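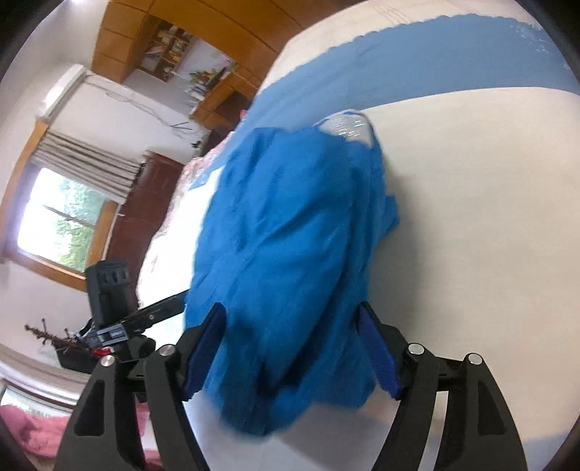

Blue cloth between the pads of the handheld gripper, second gripper behind at left.

Hono gripper build – workshop minutes
Wed 14 August
Chair and notes: Ashraf Lamrani

1. Last minutes
Accepted with one correction: the spare pins are M2, bought from Nieto, and are in the drawer under the drill press.

2. Finger linkages
Both outer links reprinted with recessed panels. Mass per finger is now 70 g. Side play at the pad joint was discussed. Agreed to ream the holes and fit new pins before changing the link geometry again. The Tosetti drawing still shows the old hole spacing and is not to be used.

3. Pads
Dark blue pads stay on for now. The softer material from Asero tears at the slanted tip when the screws are tightened, and a backing plate was proposed. No decision – Ashraf to cut one sample in thin aluminum and bring it.

4. Cloth handling
Discussion of pinch grip on loose fabric. Folds that bunch between the pads hide the true closing distance, so the finger position reading cannot be used alone to tell one layer from several. Motor current to be logged with it. Log file stands at 258 entries, many without a fabric type. Entries with no fabric type will be left out of the fit.
It was asked whether the second gripper should hold or only steady the cloth. Left open until the two controllers share a clock.

5. Wiring and power
Supply fuse replaced. Cable to the left unit is 400 mm too short for work across a bed and pulls on the connector. New cable to be made up with strain relief at both ends.

6. Budget
Nothing spent since the last order. Motor purchase put off to December.

Actions
Ashraf: backing plate sample, pin holes, corrected Tosetti drawing.
Electronics bench: longer cable, current logging, shared clock.
All: fill in fabric type on every new log entry.

Next meeting to be set by email once the cable is done.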